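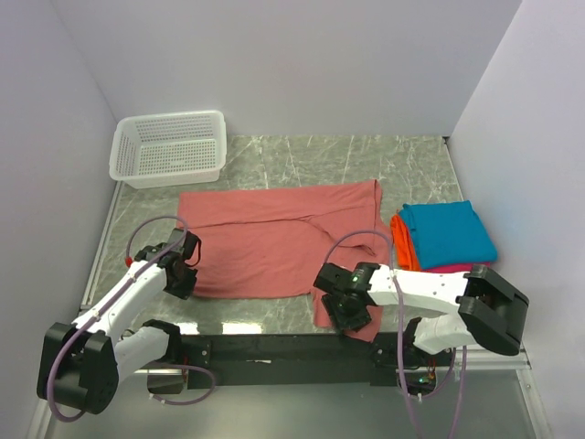 *Garment on the work surface, with folded clothes to the right and an empty basket behind.*

## About Hisdale

Hisdale is a contract laundry and textile care firm serving care homes, small hotels and residential schools. We collect, wash, dry, press and return both linen and personal clothing. Our plant handles 4,000 kg of textiles a week from 94 sites.

### How we work

Each item of personal clothing carries a heat-sealed label with a site code and a resident number. Items are sorted by fibre, colour and soil level before loading. Standard cotton programmes run at 71 °C with a hold of at least three minutes. Wool and other delicate items are washed separately at low temperature and dried flat.

Final rinse water is filtered and reused in the first wash of the next load. Dosing is set per programme and checked every January.

### Structure

The firm is divided into 4 sections: collection, wash house, finishing and repairs. Roswitha Aebischer manages the plant and is responsible for wash standards. Remo Plattner runs collection and routing, including the Lüthi depot, which covers our northern sites.

### Repairs

Buttons, hems and seams are mended on request. Items beyond repair are returned with a note and are not discarded without written consent from the site.

### New sites

The minimum contract is 700 kg a month. Trial collections run for two weeks and are invoiced at the standard rate.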